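Community Fridge Opens Its Doors in Braltton

Posted Aug 31, 2026

After a long spring and an even longer summer of asking around, saving up and clearing out, the Bevan Street neighborhood room in Braltton has its community fridge. It is a big two-door model with black glass fronts, it lives in the back room near the side entrance, and anybody who walks in during opening hours is welcome to take something from it or leave something in it, no sign-in sheet and no questions.

The idea goes back to April, when the Bevan Street pantry shelf (the one by the window, with the canned soup and the oatmeal) had been going for a little over a year and people kept turning up with things that couldn't sit on a shelf. There were cartons of eggs, and bags of carrots from the allotments, and one memorable evening a whole tray of yogurts from a birthday party that had been rained off. It all had to be handed out on the spot or driven to somebody's house, and a fair amount of good food ended up going home with the same people who brought it in.

So a jar went out on the counter, and then a second jar, and the spring bake sale was turned over to the cause. The bake sale alone brought in 1766 dollars, helped along by a run on lemon bars that emptied the table before lunch. By the middle of the summer the fund stood at 3410 dollars, enough for the appliance, the delivery and the new outlet it needed, with a little put by for the electric bill over the winter.

The fridge came through Tralard, the appliance store out on the county road, which knocked a bit off the price of a display model and brought it over in the van. Getting it inside took most of a morning. The side door is narrow and the hallway has that awkward turn by the coat hooks, and for a while it looked as if the old bench would have to be unscrewed from the wall. In the end it was tipped, turned and walked through an inch at a time, with a great deal of advice from everyone standing nearby, and the only casualty was a strip of paint on the door frame, which was due for repainting anyway.

Then came the part that always takes longer than you expect, the unpacking and the wiping down. Anyone who has brought home a new fridge will know how it goes: the tape, the packing material, the little bags of screws, the booklet in nine languages.
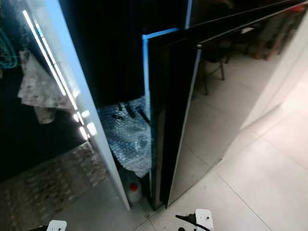

The team gave it a full day to settle and get properly cold before any food was allowed near it, which tried everybody's patience a little. A few of the younger helpers came by more than once to ask if it was ready yet. While they waited they made the labels for the shelves, in three colors of marker, and those labels are now taped up inside with great pride.

The arrangement is simple enough. Dairy and eggs go up top, fruit and vegetables go in the drawers, and anything cooked goes on the middle shelf in a closed container with the date and the main ingredients written on the lid. A roll of stickers and a pen hang on a string by the light switch. The pen has already been replaced once, so if you find a blue one in your coat pocket, it would love to come home!

There are a few things the fridge can't take, and it's kinder to say so now than to turn anyone away at the door. Please don't bring raw meat or fish, home-canned goods, open packages or alcohol. Leftovers from your own dinner table are best shared with a neighbor you know. Food from stores and bakeries is very welcome right up to its date, and garden vegetables are welcome in any shape at all, including the zucchini, although it would be a kindness to leave only two or three at a time this month.

Cleaning is being shared out by the week. Whoever has the week looks in once a day, throws out what's past its best, wipes up the spills and writes the temperature in the notebook on top of the pantry shelf. It takes ten minutes or so, and a bit longer on the last day, when the shelves come out and get a proper wash in the sink. The calendar is filled through the end of October, but there are plenty of open weeks after that, and two people sharing a week works very nicely, especially if one of them is taller.

Word had clearly gotten around ahead of the opening. The doors were unlocked a little early because there was already a line down the path, and more than 181 people came through over the afternoon, some with bags to drop off, some with bags to fill, and quite a few just to have a look and a cup of coffee. Skostar, the bakery on the corner, sent over rolls and two sheet cakes. The garden club brought tomatoes, beans and a bucket of dahlias for the table. By closing time the drawers had been filled and emptied and filled again, and somebody had started a list of recipes on the back of a paper plate, which has since been copied onto proper paper and pinned up by the pantry shelf.

The room smelled of coffee and basil for the rest of the evening, and it was good to see so many people from the far side of Braltton who hadn't been in before. Several of them asked what else goes on here, so for anyone reading who would like to know the same, there is the mending table, the homework hour after school and the soup lunch once a month. The soup lunch will be drawing on the fridge from now on, so expect some surprises in the pot.

For the time being the fridge can be reached whenever the room is open, from nine in the morning until six in the evening on weekdays and until noon on Saturdays. There has been some talk of a keypad on the side door so that people on late shifts can get in too. That will depend on the insurance and on what's left in the fund, and there should be more to say about it before Thanksgiving.

Still on the wish list are a second thermometer, a stack of lidded containers in small sizes, a decent step stool and a new mat for the side entrance, since the old one curls up at the corner and has tripped nearly everybody by now. If you have any of these sitting unused at home, just bring them in and leave them on the counter. To take a cleaning week, write your name on the calendar by the coat hooks or stop by during the soup lunch.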